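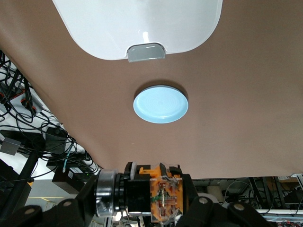

# Perovent wrist unit: frequently asked questions

Answers cover the Perovent two-finger gripper with wrist camera, as sold in kit form by Clinholm. Questions about arm rental or on-site setup go to the Greenberg service desk.

## Before you order

**What is in the kit?**

The gripper, the wrist camera, the controller board in its printed housing, one mounting collar, a power supply and a bag of fasteners. The arm is not included. Neither is a computer.

**Which part number do I need?**

1062 is the standard kit. 1062-L has the same electronics with longer finger links, for flat items that have to be picked from above a raised rim. The two sets of links can be swapped later with a hex key.

**Will it fit my arm?**

The collar clamps to a 38 mm wrist. Adapters for other sizes are made to order at our Kotusstead shop. Send a drawing of the flange, with hole spacing, and not a photo.

**Why is the housing printed and not molded?**

Batch size. We revise the board mount often enough that a mold would be out of date before it paid for itself. The print files come with the kit, so a cracked housing can be replaced locally.

## Installation

**Where should the power adapter go?**

Off the moving part of the arm. Most users leave it on the floor or strap it to the stand. Leave enough slack in the cable for a full turn of the wrist, then turn the wrist by hand with the power off and watch for snags.

**Can I tape the cables or the housing?**

Yes. Clear tape is fine on the outside of the housing. Keep it off the finger pivots and the camera window.

**How tight are the finger bolts?**

Snug, plus an eighth of a turn. Check them after the first 8 hours of running and once a month after that. A loose link shows up first as a drift in grip position – usually to one side.

## Camera and picking

**What does the camera see?**

It looks past the fingers toward the work, so part of the gripper is always in view along one edge. The picture at the top of this page is typical: the links and housing are along the bottom, with a light blue round item on a brown surface ahead of them and a white container beyond it. The tilt of the surface comes from the angle of the wrist. The software corrects for it once the mount has been calibrated.

**Does background clutter matter?**

Less than lighting does. Shelving and cables behind the work area can be masked out in the setup tool. Glare on glossy plastic is harder to deal with. Move the lamp before you start changing thresholds.

**Can it pick up thin, flat items such as lids?**

With limits. The fingers need an edge to close on. For anything under 3 mm, use the longer links and an approach from the side, or fit a suction tip from another supplier. We do not sell one.

**How often do I recalibrate?**

After any change to the collar, the camera or the links. Otherwise, only when picks start to miss by a steady offset. Random misses have a different cause, most often a bad depth reading or a worn finger pad.

## Support

**What is covered under warranty?**

The motor, board and camera. Finger pads and printed parts are treated as wear items. Opening the housing does not void the coverage, but cutting or splicing the camera cable does.

**When is support open?**

Weekdays, closing at noon on Friday. Include the part number and the controller log with your request. Logs are erased when the board loses power, so save a copy before you unplug it.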